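Speaker notes: Clearing the shared workbench
Gemma Parsons, Serno workshop evening, 17 April 2025

Opening. Thank Nele Grube for the room and the projector. Say that the talk takes 22 minutes and that questions are fine at any point.

Start with the problem. Our bench at Serno is used by five people and belongs to none of them. Every job leaves something behind. The next person pushes it to one side and works in the space that's left, and by the end of the week the space that's left is the size of a dinner plate. Ask for a show of hands: who has a table like this at home or at work?

Explain the old rule. We used to say "clear the table when you're done." It was on a sign by the door from the day we moved in. People read it and agreed with it, and the table stayed full. Ottmar Brinkmann pointed out that the sign didn't say where anything should go. A person with a tape measure in one hand and their coat in the other will put the tape measure down on the nearest flat thing.

Slow down here. The first change was to sort by job and stop sorting by type. Small electronic parts that belong to one repair stay together in one bin, even if that means capacitors and a circuit board share it. Measuring tools are the exception. They go back to the same spot every time, whoever used them last.

Second change: give the left and right sides of the table different uses. Left is for parts and fixtures, right is for the soft mat, where you put anything that scratches or rolls. Mention that Sipho Shezi wanted it the other way around and that we tried it his way for all of March. It worked too. The side matters less than everybody using the same one. 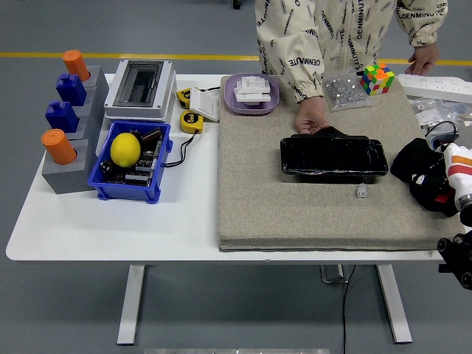 How often should a shared table be cleared all the way down?
Once a week is enough for most groups, at a fixed time, with everything lifted off and the top wiped before anything goes back.

Carry on with drift. A tape measure is the classic case, and two of them are worse than one. Both get used, both get left out, and then both are in the way. Food is another one. A lemon on top of a bin of components belongs in the kitchen, so take it there when you see it. Don't leave a note about it.

Cables. Say this plainly: a cable that hangs to the floor will catch a foot sooner or later. Clip it to a table leg or coil it. We bought clips from Petersen and they have held up well — the cheap adhesive ones fell off in the first month.

Trays and cases. A tray keeps a stack of small blocks together, and you can move the whole stack in one go. Small cases should be closed before you walk away. Rosemarie Vogler checks the lids when she locks up, and would like to stop.

Skip this part if short on time: the inventory list. Ours has 831 lines and is too long to be useful on the bench. We keep a one-page version taped to the cupboard and the full list in the office.

Cost. Bins, mats and clips came out of the normal supplies budget. No new furniture was bought.

Last slide is the weekly list. Read it out, then hand around the printed copies.
Everything off the table.
Wipe the top.
Tools back to their spot.
Job bins labeled with a name and a date.
Cables off the floor.

Questions. If someone asks about shelving, send them to Ottmar. Chairs need to be stacked before we leave.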